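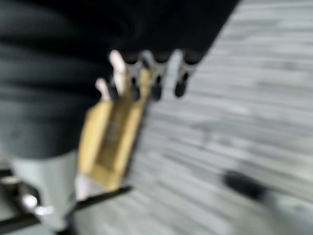 CHAPTER 11
Dark Cloth: Folding, Sorting and Putting Away

Every household has a drawer that nobody wants to open, and in my experience it is very often the one with the black things in it. Black shirts, black sweaters, black leggings, the black cardigan you were sure you had left at your sister's house. You reach in for one and come up with three, you hold them to the window to see which is which, and by the time you have found the right one the whole drawer looks like a bird's nest. If you have been working through this book in order, you have already spent ten chapters with towels, sheets and pale cotton, which are kind to a beginner. Dark cloth asks a bit more of us, and I am very fond of it all the same!

The trouble begins with the eye. When you fold a white pillowcase, every edge throws a little gray shadow, and you can line up your corners almost without thinking. On soft black fabric the shadows have nowhere to show. A crease appears, if it appears at all, as a band of charcoal a shade lighter than the cloth beside it, and a seam may disappear altogether unless you go looking for it with your fingertips. Agnes Skinner, who taught me to fold in the back room of the Rennie laundry, used to turn off the ceiling light when the dark loads came out and switch on a low lamp at the end of the table. The light came in sideways and picked up the folds. I still do it that way at home, with an old desk lamp and the curtains half drawn (my family has stopped asking).

Then there is the hand. Soft cloth shifts as you lift it, so where you take hold matters as much as how you fold. Take it at a seam if you can find one, or at a hem, where there are at least two layers to hold on to. If you pinch up the middle of a sweater you will get a tent, and the sleeves will go wherever they like. Lay the garment down, feel for the shoulder seams, and smooth outward with a flat palm before you make any fold at all. We will practice this slowly in Section 11.2, first on a plain square of cloth and afterward on a long-sleeved shirt.

Lint deserves a word too, and it will get a whole section later on. For now, wipe your table before you begin, and keep dark things away from the towels. Abelardo Huamán, whose notes on the Lonumano linen rooms I have leaned on all through Part Two, kept a separate table for dark pieces and would not let so much as a white napkin be set down on it. You may not have a second table. A clean dark sheet spread over the bed will do nicely.

In this chapter you will learn to

find the front, back and seams of a dark garment by touch
set up a side light for folding
make the flat fold and the three-part roll
arrange a drawer so that dark pieces can be told apart

Words to know: hand, nap, side light, selvage, three-part roll

Before You Start

Choose five dark pieces from your own closet, as different from one another as you can manage. Set them on the table in a heap, close your eyes, and sort them by feel alone, taking as long as you please. Write down what gave each one away: a cuff, a button, a ribbed hem, a bit of fuzz. Keep the list beside you, as we will come back to it in Section 11.1.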